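Indov Community Forums > Laboratory Practice > Bench Organization
Topic: Clearing a shared bench at the end of a session
Replies: 4 | Views: 1,362

Tautahi_Bench wrote:
Our department is revising its written procedure for shared benches. The current draft directs users to return glassware first and tubes second, and to place all remaining small items in the bin. I would appreciate comments before the draft is submitted in July.
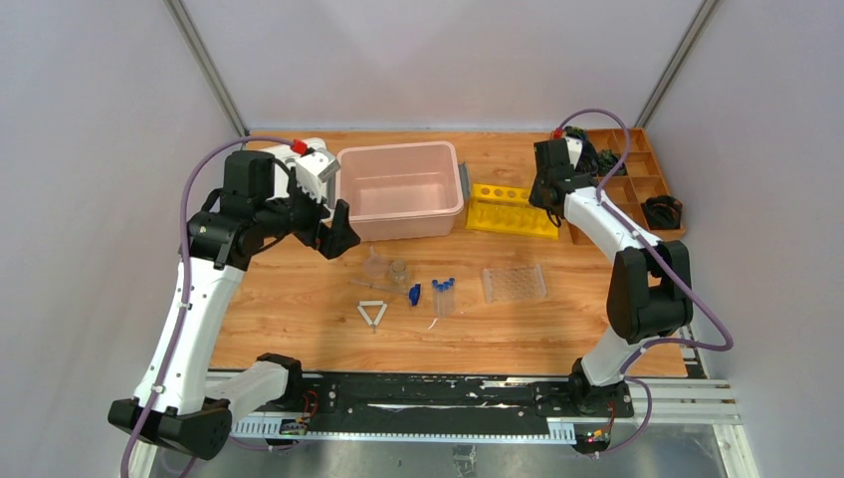 Should the stirring rod be stored in the same bin as the funnel and beaker?
It should be kept apart. A rod left among other glassware is easily chipped, and a chipped rod will scratch a beaker.

harimum_stores wrote:
I must disagree with the order given in the draft. Capped tubes should be moved before any glassware is handled. They stand upright and are readily knocked over by a sleeve. Our own procedure places them first, and we see no grounds for changing it.

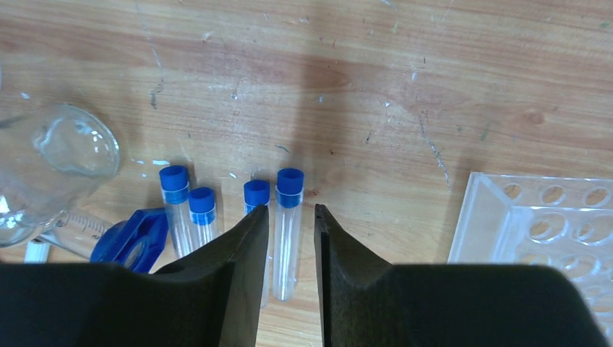
Test tubes with blue screw caps, standing upright.

Inari416 wrote:
Both positions have merit, but the order matters less than the assignment of a fixed place to each item. Under our rules the bin receives only what is to be washed. 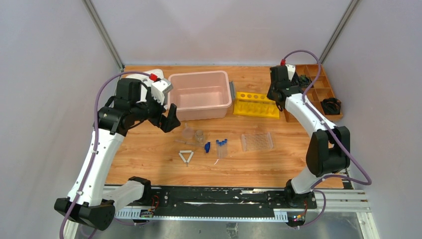
Cables and other loose articles belong in the divided tray, one to a compartment. The multi-well plate is to be stored flat with nothing placed on top of it. We adopted these rules 2 years ago and have amended them once, to add the plate.

Tautahi_Bench wrote:
Thank you. I accept the point regarding the bin and will amend the draft accordingly. I am not persuaded that tubes must come first, as our users work seated and the glassware is nearer to them. The section on racks is still open.
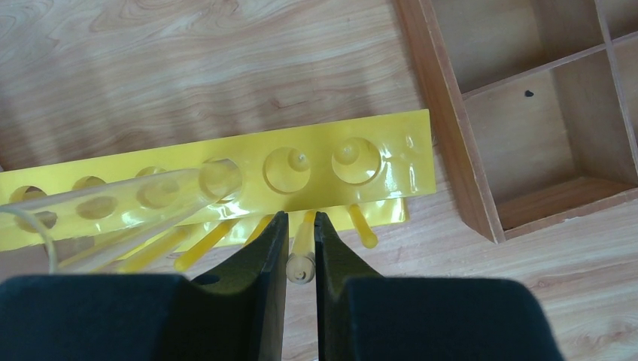 RACKS AND TUBES

harimum_stores wrote:
Please state in that section that a tube is to be placed in a hole and never laid across the top of the rack, where it may roll. Any loose pegs should be collected before the bench is wiped. I maintain my objection to the order and ask that it be recorded with the draft.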